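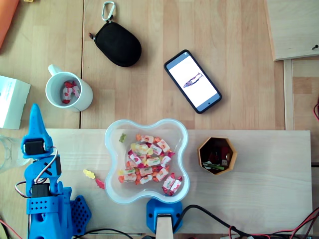
Fig. 2. Four-lobed bowl with wrapped candies, and a second dish for odds and ends.

Setting Out Your Cesten Table Bowl

Now that the bowl is out of its box, we hope you'll take a few minutes to get it settled properly before the first handful of candy goes in. It will probably be on your table for a good long while, and a little care at the start does pay off.

1. Peel away the film from the inside and the underside. It clings in the curves between the lobes, so start at the rim and work slowly toward the middle.

2. Wash the bowl by hand in lukewarm water with a drop of mild dish soap, then dry it with a soft cloth. Paper towels can leave fine marks on clear plastic.

3. Choose a flat spot within easy reach of the chairs. A light wooden tabletop suits it nicely, and the colors of the wrappers show up well against it.

4. Pour in the wrapped candies and let them heap up in the middle. The bowl holds up to 900 grams, but we like it better a bit below that – people do rummage for their favorites, and a full bowl spills.

5. If you're serving gummy bears too, add them last and tuck them into a lobe, where they're easy to spot. Pick up any that land on the table before they get stuck there.

6. Keep a separate dish beside the bowl for small things that aren't sweets. An eight-sided one like the dish in Fig. 2 does very well for this.

Note: Unwrapped sweets grow sticky in a warm room. Above 28 °C, put out only wrapped ones and keep the gummies in a closed jar in the cupboard.

Caution: Hard candies and small loose items are a choking hazard. Keep both dishes well away from young children.

Caution: Do not put the bowl in the dishwasher, the oven or the microwave.

For a matching lid, ask your shop for part 443.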